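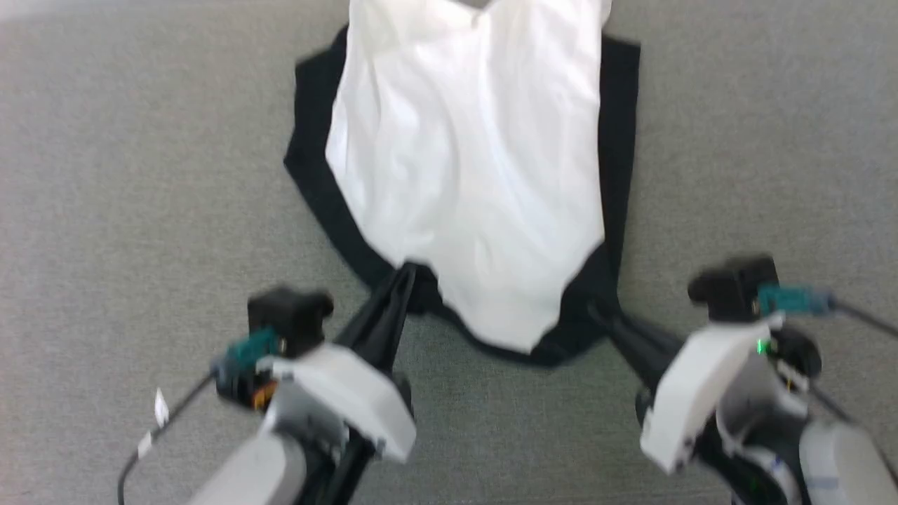
Why start on the carpet instead of a table?

Because cloth stays where you put it on carpet. On the smooth tabletop a shirt slides as soon as one gripper pulls and the other lags, and we spent most of February chasing shirts around. Carpet grips the bottom layer a little, so the top layer can be moved over it. We'll go back to the table when the two arms are better at moving together.

April, cloth group notebook, started 4:10 pm

OK, big afternoon. Writing this up while it's fresh so that whoever has the next slot doesn't repeat my first hour.

Goal for the session was stacked garments: white top over black, both flat, then work on the hem from the near side with both arms. Single garments have been going well enough that Ilgın thinks we're ready, and the Clerkville meet has a two-layer round this year, so we need it anyway. High contrast pair on purpose. The segmentation code we inherited from last year's team is still bad at same-color layers and I don't want to fight two problems at once.

Names, for anyone new: Brekar is the control program, Onirov is the vision part. Jireš is the name of the folding sequence, the one with the near hem first and the sides second. If you see "J2" in the logs it means step two of Jireš.

Setup

Both arms homed fine. Head camera calibration from last time was still loaded, and I checked it against the corner marks before putting any cloth down. Error was small enough to leave alone. Gripper speed at the low setting the whole time. Please keep it there for two-layer work, the higher one is fun to watch but the tips overshoot and you get the bottom layer too.

I did the layout by hand. Black first, smoothed from the middle out, then the white one on top. Didn't iron anything. The rules say garments come out of a bag at the meet, so wrinkles are part of the deal and we should be practicing with them.

What I tried

First attempts were with the old approach height. The left fingers came down, closed, and came up with nothing. Same again. The closing motion was happening a hair above the fabric. I lowered the approach by 2 mm and then it grabbed both layers, every time, which at least was consistent!

So then I went in between and changed the angle too. Flatter approach, fingers coming in low and long toward the hem, so that the tip slides along the top layer and bunches up a little ridge before closing. That was the one. The first time it closed on white only I yelled loud enough that the drone people came over to see what had broken.

Logged a run of 7 with the new angle. Clean pinch on the white layer in 5 of them. The other two both took some black along, and in both of those the hem of the white was lying almost exactly on top of the hem of the black. When there's a visible border of black around the white, Onirov finds the edge nicely and the left arm goes where it should. When the edges line up it guesses. I think that's the whole story but it's a small set, so don't take it as gospel.

The right arm

Its job in this version is to hold the bottom layer near the right side of the hem while the left one lifts. In the logs it's arriving late. Left has already closed and started up before right reports contact. On the carpet you get away with it. At the meet we won't, the floor there is vinyl according to the rule sheet.

Ilgın's idea is to make left wait for a contact flag from right before it closes. My idea was to just start right earlier. Hers is better, mine breaks the minute anybody changes a speed. She's going to write it as a proper condition in Brekar with a timeout, and I'll make the test cases. Timeout value to be argued over.

Also on the right arm: I had the hold point too far in on my first try and it was pushing down on the spot the left arm wanted to lift next. Moved it out toward the corner. Much happier.

Stuff that went wrong

Brekar froze once when I stopped a sequence in the middle of J1 and restarted it without homing. Known thing, my fault, but we should really have it refuse instead of hanging.

Saved one set of logs into the single-garment folder by mistake. Moved them now. If your copy of that folder has files ending in "stack", delete them from yours.

The pinch point drifts left over a session. Tiny, but I plotted it and it's there. Could be the cloth getting nudged each time and me not resetting it squarely, could be something in the arm. Would love it if somebody with more patience than me taped a paper target down and ran the same approach over and over with no cloth.

Something I'd like to try, not today

A short sideways wiggle after the pinch, before the lift. With my own hands that's what I do when two shirts are stuck together: pinch, rub, feel the top one come free. We have no feel to speak of, but the wiggle on its own may shake the bottom layer loose. It would be maybe an hour of work to put in and I can't stop thinking about it. If it works on the hem it should work on sleeves too, and sleeves are where last year's team lost most of their points.

Ilgın added, 5:40: check the training set before you get excited about the edge problem. We have 2,000 labeled frames and I bet nearly all of them are single garments. It hasn't had much chance to learn what a hem on a hem looks like. I can label stacked ones in the evenings if somebody splits them with me.

Me again: yes, splitting them. Put me down for half.

Next slot

- contact flag in Brekar (Ilgın)
- test cases for it, including right arm never making contact (me)
- paper target run for the drift (open, please take it)
- new folder for stacked logs, with the angle and height in the file name
- 6 more layouts with the hems lined up on purpose, so we have the hard case on record
- wiggle, if there's time. I will be making sure there's time

Low gripper speed, new approach angle, both saved as "stack_low" in the shared presets. Old preset is still there under its old name, don't overwrite it, the single-garment demo uses it.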